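Drucken | Seite per E-Mail versenden

Der Tisch in Derngate
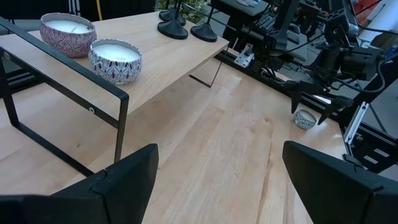 Shaimaa Ghoneim hatte den Laden am Dienstag um sieben aufgeschlossen und war sofort verliebt gewesen, in den Geruch nach Bienenwachs und altem Holz und in den Gedanken, dass bis zum Abend alles stehen musste. Ein ganzer Laden! Die Schlüssel wogen schwer in der Manteltasche, und sie holte sie immer wieder heraus, nur um sie klimpern zu hören. Als Erstes stellte sie das niedrige Bänkchen auf den großen Tisch, das mit dem hellen Brett und dem schwarzen Metallgestell, und darauf die beiden runden Kerzendosen. Die größere hatte dieses Muster in tiefem Rot, Violett und Weiß, in das man sich hineinträumen konnte, und die kleinere rückte sie ein Stück weiter nach vorn, damit das dunkle Rot und das Marineblau auch zu ihrem Recht kamen.

»Du hast schon angefangen!«, rief Aroha Brunton von der Tür. Sie trug einen Karton, auf dem in dickem Filzstift STILLOTARI stand, und schob mit dem Fuß die Matte beiseite.

»Ich konnte nicht warten. Schau doch mal, wie das Licht auf dem Rand liegt. Wie Silber.«

Aroha stellte den Karton ab und schaute. Sie ging einmal um den Tisch herum, beugte sich tief über die Dosen und schnupperte.

»Feige«, sagte sie.

»Granatapfel.«

»Nein, Feige. Und ganz hinten ein bisschen Regen.«

Sie lachten beide, denn Regen war das Wort der alten Frau Ezzat gewesen, bei der sie fünf Winter lang Kerzen gegossen hatten, in einer Küche, in der die Fenster so beschlugen, dass man mit dem Finger Rezepte daraufschreiben konnte. Frau Ezzat hatte alles nach Wetter sortiert. Lavendel war Wind, Zimt war der erste Frost, und wenn etwas misslang, dann war es eben Nebel und kam zurück in den Topf. Bei ihr hatte Shaimaa gelernt, dass man Wachs nicht drängt – man stellt es hin und singt ihm etwas vor.

»Was kommt da hinten hin?«, fragte Aroha und zeigte auf die drei schwarzen Füße mit den kurzen Stielen.

»Das weiß ich noch nicht. Sie sind so herrlich schwer! Ich habe sie bei Dadberg aus der Kiste gezogen und wollte sie nicht mehr hergeben.«

»Kleine Fahnen«, sagte Aroha. »Oder Papierblumen. Oder du lässt sie so, sie sehen aus wie Schachfiguren, die ihren Kopf verlegt haben.«

Shaimaa strich mit der flachen Hand über die Tischplatte, über die Äste im Holz und den feinen Strich entlang einer der Bohlen. Ein wunderbarer Tisch. Siebenunddreißig Dosen wollten noch ausgepackt werden, und sie freute sich auf jede einzelne, auch auf die mit den verrutschten Etiketten.

»Zünden wir eine an?«, fragte sie.

»Vor der Eröffnung?«

»Nur bis der Tee fertig ist.«

Aroha suchte schon in der Schublade nach den Streichhölzern. Draußen blieb ein Junge mit Schulranzen am Schaufenster stehen, drückte die Nase ans Glas und winkte, und Shaimaa winkte mit beiden Händen zurück.

Drucken | Seite per E-Mail versenden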